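How I sort wrist camera frames before training

I've been helping Duyên Mai with the two-armed picking work at Tututness, and people keep asking how we decide which clips go in the training set. It's pretty simple, so grab a cuppa and I'll walk you through it!

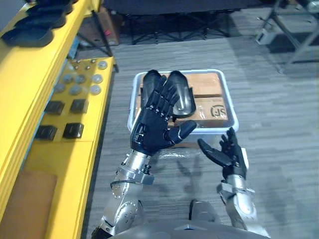
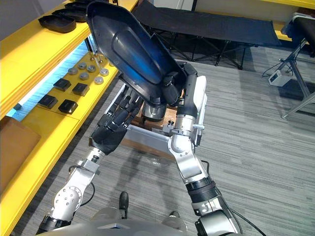
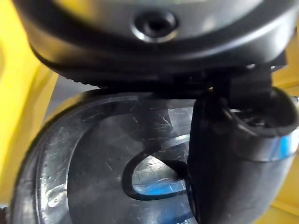
Start with the head camera. Play each clip at double speed and bin any where both hands leave the view for more than 12 frames (I was softer on this at first and regretted it).

Next, line up the wrist video with the head video. Our clocks drifted by 110 milliseconds, so check yours every morning.

Then label the grasp: one hand, two hands, or none. Keep it to those three. We tried finer labels in March and couldn't agree with each other on half of them.

Last, hold back a test set before you train anything. We had 3,369 clips and kept 143 aside, picked at random. Duyên wants more held back next time, and I think she's right.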